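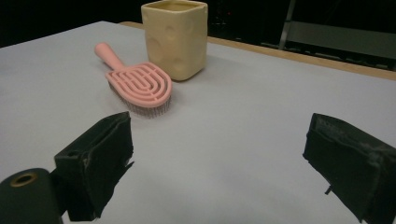
Pink vented hairbrush and dimpled yellow cup, small-goods table, Kudent open day.

Home Visits Programs Publications Contact
Visits > Regional > Household Goods
Filed under: Site Visits, Housewares

The Kudent sample rooms opened to outside visitors in December 2021, and the association was invited to send a party of six. The visit had first been proposed for October and was moved at the request of the host. Members were received at the side entrance by Mr. Finbarr Moynihan, who manages the rooms, and were issued with badges and a copy of the current stock list. The list runs to 3959 entries, of which 296 are classed as small goods for the bedroom and bath.

The morning was given over to the storage floor. Goods are held in shallow drawers by use and then by maker, an arrangement adopted when the Trotell and Tronda ranges were brought under one roof. Mr. Moynihan explained that buyers formerly asked for an item by color, and that the clerks lost a good deal of time as a result. Color is now the last field on the drawer card. Ms. Bláthnaid Geraghty asked whether returned samples go back to the same drawer. They do, after being wiped and checked against the card.

After coffee the party moved to the viewing tables. These are white, with a narrow edging of light wood, and goods are put out on them a few at a time so that a buyer may judge shape and surface without distraction.

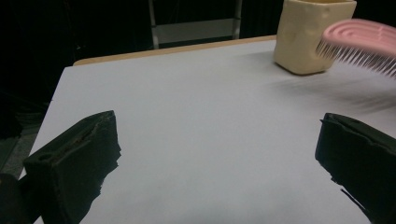
The cup drew more discussion than had been expected. It is squarish with softened corners, and several members remarked on its likeness to a block of cheese. Mr. Declan Carroll thought the uneven sides would give a good grip and would suit a washstand as well as a kitchen shelf. Others felt that the hollows would be tiresome to clean. The host took a note of both opinions for the range review.

The hairbrush was considered as a companion piece. Its openwork head, with curved slots set one within another, was generally liked, and the rounded handle was judged a sensible choice for children. There was less agreement on whether pink and pale yellow should be offered together. Ms. Geraghty favored the pairing - Mr. Carroll did not. 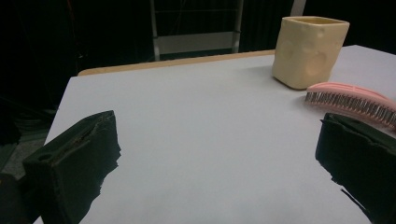 Orla Keane
Visits Secretary

Lunch was taken in the McGrath building across the yard, where Mr. Gearóid Quinlan gave a short talk on packing small goods for the mail. He recommends that brushes travel bristle side up in a fitted sleeve and that cups be boxed singly. Copies of his notes may be requested from this office.

The party left at three. Members wishing to join the return visit should write by the 7th of the month before travel. Places are again limited to six, and sturdy shoes are required on the storage floor.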